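Notes from the Ferport Robotics Club: The Tabletop Handling Project

10/08/2023

The summer term of the Ferport Robotics Club has now ended, and I have been asked by several parents and by two of our partner schools to set down what the senior group has been doing since May. I have supervised the group for three years and keep this blog as a personal record, so the opinions below are mine and should not be taken as those of the club.

Background

The club meets in the upper room of the Hanrahan Building. There are 13 members in the senior group, all of them in their last two years of school. In previous years they built wheeled machines for the regional maze competition. The results were respectable, but the members had begun to repeat themselves, and a number of them asked at the spring meeting whether the group could work on handling instead. By this they meant the picking up, pressing, sliding and putting down of ordinary objects by a mechanical hand.

The proposal was accepted on two conditions. The first was that the work should lead to an entry in a recognised event, and the members chose the handling class of the Lundico Schools Challenge. The second was that every session should be written up on the same day. I am pleased to report that the second condition was met on all but one occasion.

The project was given the name Toner by the members themselves. I have never received a satisfactory explanation of this and have stopped asking.

The task

The handling class is simple to describe. A number of small household items are laid out on a table. The team is told which item is to be dealt with and what is to be done with it, and the hand must do so without disturbing the others. Items may be hard or soft, flat or round, and the team does not know in advance which of them will be used. Marks are deducted for every neighbouring item that moves.

Our members assumed at first that the round items would cause the most difficulty. Much of the first month was therefore spent on balls of various sizes. Progress was good, and by the end of May a soft ball could be lifted and returned to its place on most attempts. The flat items proved far more troublesome. A card or a paper packet offers very little for a fingertip to take hold of, and a finger that arrives too steeply will push the item away before any grip has been formed.

The method now preferred is to bring the index finger down on the item first, hold it against the surface, and only then bring the thumb towards the edge. It was suggested by one of the younger members and was not popular when first proposed. It has since been adopted by the whole group, and the written instructions have been changed to match.

The working surface

A good deal of discussion has gone into the table. The group began on a bare top, where cards slid too easily and every contact made a noise that some members found distracting. We now work on carpet. It holds a card more firmly, although the pile also allows a thin edge to sink a little, and there remains a difference of view in the group as to whether this helps or hinders. The folding screen along the back was added to give a plain and constant background. The members had found that people walking past made it harder to compare one set of recordings with another.

The layout is altered between sets of trials. Small packets, bags, a bottle and similar things are put down in fresh positions, and the member in charge of the session enters the arrangement in the log before any movement is made.
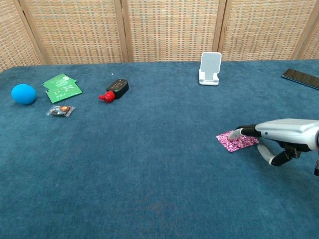 Results to date

The log holds 641 attempts. I do not propose to reproduce it in full, but a few points may be of use to other clubs considering the same class.

Rigid items with straight sides gave the steadiest results. A bottle lying on its side was seldom dropped, provided that the hand approached across the body and kept clear of the cap. Small plastic bags were the least predictable, as the contents shift when the bag is lifted and the grip must allow for it. Paper packets fell between the two. When packets overlapped, the upper one could usually be taken, but the lower one often moved with it — and that would have cost us marks.

The card trials were run as a separate series of 36. The early ones went badly. After the change of method the members recorded a clear improvement, and the last 5 attempts in the series were all completed without a neighbouring item being moved. This is a small number and I have advised the group to be cautious in what it claims from it.

Matters still to be settled

Time is the chief concern. The present method is careful but slow, and under the rules of the class a team that handles every item well may still run out of time. The members would like to shorten the approach and leave the final contact as it is. I agree with this, although I have asked that only one thing be altered in any one session.

The written reports also need attention. They are honest and complete, but they tend to record what was done without saying why it was chosen, and the judges will ask. Two sessions in the autumn have been set aside for this purpose.

Members who are leaving school this summer are asked to return their log books and room keys to the Hanrahan Building office. The senior group will meet again in the second week of the autumn term, at the usual hour, and new members should bring a signed consent form with them.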